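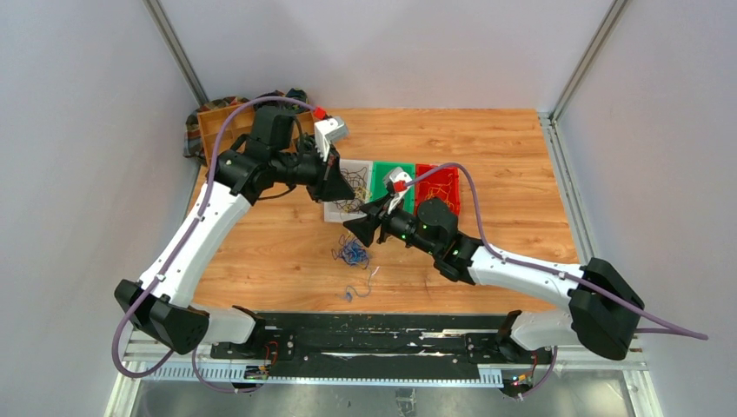 What is the difference between a sorting tray and a compartment organizer?

A sorting tray is a shallow open container that holds one kind of item in a loose group, while a compartment organizer is a box or frame split by dividers so that each item gets its own cell.

## Sorting trays

Sorting trays are used on workbenches, in craft rooms and in stockrooms for wire, cord, fasteners and other small goods. Many users give each tray a color, so that a red tray always holds one material and a green tray another. Wire is usually coiled before it goes in. Short lengths left in a tangle take longer to separate, and thin wire may kink.

## Compartment organizers

Compartment organizers are made of wood, plastic, metal or stiff card. The dividers may be fixed or slotted. Wooden ones with square cells are common for socks, neckties, scarves and folded cloth. 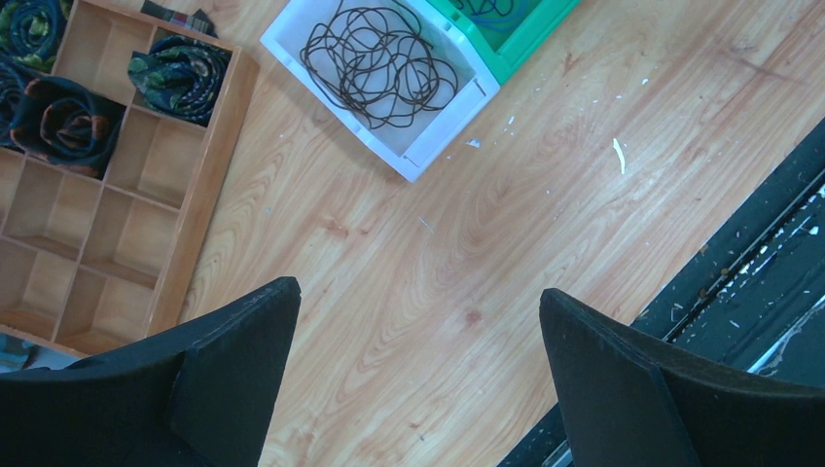

Cloth kept in cells is normally folded lengthwise into a strip and then rolled from one end. The roll is set on its end with the coil facing up, which lets the pattern be seen without lifting the piece out. A roll that is too loose tends to open and fill the cell unevenly. Heavy fabrics are often rolled singly, and thin ones may be rolled in pairs.

Empty cells are often left for items in use or in the wash.

## Sizes and makers

Sizes are not standardized. The Gaver drawer organizer, sold by Dotar, has 20 cells and is meant for small accessories. Tzanetos makes a bench version with 6 larger cells.

In a storage guide printed in Muvilthorpe, Kieran Catterall recommended choosing the cell size after rolling the thickest item to be stored. Darius Lapiņa, who edited the second printing, added a section on trays and a note on keeping wire and fabric apart, as cut wire ends can snag woven cloth.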